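3.2 Surface wear of softwood furniture in rented rooms

The second part of the survey concerns tables, shelves and benches made of pale softwood. We chose this group because it was the most common in the flats of Pemside, where 467 households returned the questionnaire, and because tenants and landlords disagree about it more often than about any other item. The questionnaire asked how the surface was cleaned, whether a cloth or mat was used, and which marks the household considered to be damage. It was sent out in February, when people are more at home and furniture near the windows gets little sun.

Most of the households did not know what finish their furniture had. In the older buildings of the Mestora estate the pieces were often oiled by a former tenant and later cleaned with a strong soap, so that the original finish could not be named with certainty. For this reason we do not compare finishes by their trade names. We use only three groups: bare, oiled, and coated. When the household and the visiting researcher gave different answers, the answer of the researcher was kept.

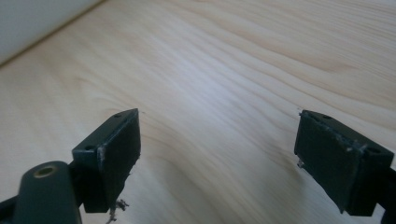
Judging the colour of a wood surface inside a home is harder than in the laboratory. The light comes from one side, the walls give back some of it, and the observer cannot always move the furniture. A soft reflection, such as the one across the middle of the surface in Figure 4a, makes that area look brighter, and the honey-beige streaks of the grain are easier to read away from it. An observer who looks only at the bright area can give a value that is too light. We therefore asked the researchers to make each reading from two sides of the piece and to write down the time of day. Readings taken after four in the afternoon were repeated on another visit, when the tenant agreed to this.

The colour was scored on a scale of 11 steps, from nearly white to dark brown. The scale follows the printed card of Bíró, which was made for floor boards, but we left out the red tones as they do not occur in the local softwoods. Two researchers scored each piece without speaking to each other. Where their scores differed by one step, the lower step was used. Where they differed by more, the piece was scored again by both.

Marks on the surface were put into four classes: stains, smudges, scratches and dents. The border between the second class and the third gave us the most trouble. A smudge lies on top of the finish and can be cleaned away, while a scratch goes into the finish or the wood. To the eye the two can be nearly the same, mainly when they are short and have little colour. The tenants usually called such marks dirt and the landlords usually called them damage. We could not clean the furniture to find out, as some tenants were afraid for their deposit, so a fifth class with the name "open" was added after the first visits.
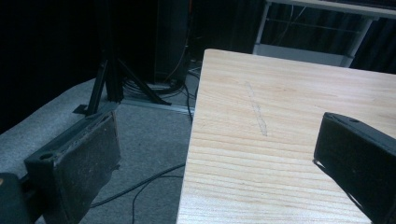
Figure 4. Pale wood surfaces: (a) with light reflected at the centre; (b) with a faint greyish mark across the grain, class "open". Source: authors' own photographs.

The "open" class became larger than we expected. It was most frequent on work tables and least frequent on shelves, where objects stay in one place for a long time. Households which used a mat had fewer open marks but more stains, and we think that water stays under the mat and is noticed late. The same was seen in the Irkov housing study, although the tables there were mostly of hardwood.

The cost of repair was asked only from the landlords. The full set holds 4,000 single marks, and for 200 of them the landlord could show a bill. Bills for sanding a whole table top were often given for one mark only, which makes the cost per mark look higher than it is. These bills are kept in the data but are shown separately in Section 3.3, together with the answers of the tenants on whether they had been told of the repair before it was done.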